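Opinion
Stop Making Us Download an App to Park

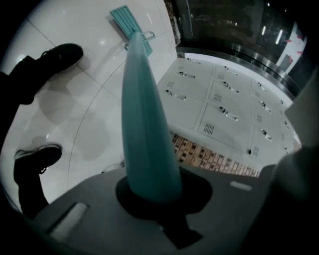 Bereket Negussie
Columnist, Tendport Ledger

I drove downtown in May to return a pair of library books. The errand takes five minutes. Paying for the parking space took longer than that, and I never did find out whether I had paid the right amount.

The coin meters on Brulis Street are gone. In their place is a sign with a square code and the words "Pay with Seloria." You scan it, download the app, make an account, confirm your email, type in your plate and add a card. After that it asks if you want to hear about offers. I wanted to return two books.

The city says the change saves money, and I believe it. The old meters jammed in winter and someone had to empty them. But the work did not go away. It was handed to drivers, who now do it standing on a curb with a phone at 2 percent battery.

My neighbor is 80 and drives well. She owns a flip phone and has no plans to replace it. She used to go to the pharmacy downtown. Now she goes to the one by the highway, where the lot is free. I doubt the shop owners on Brulis Street were asked about that trade.

Space 98, in front of the Granström building, still has its old meter post with the head removed. The city could put a machine there that takes coins and cards, and one more at the other end of the block. People who like the app could keep using it – I have no quarrel with them.

The council takes up the Seloria contract again this spring. Public parking belongs to the people who paid for the street, and they should be able to use it with a few quarters.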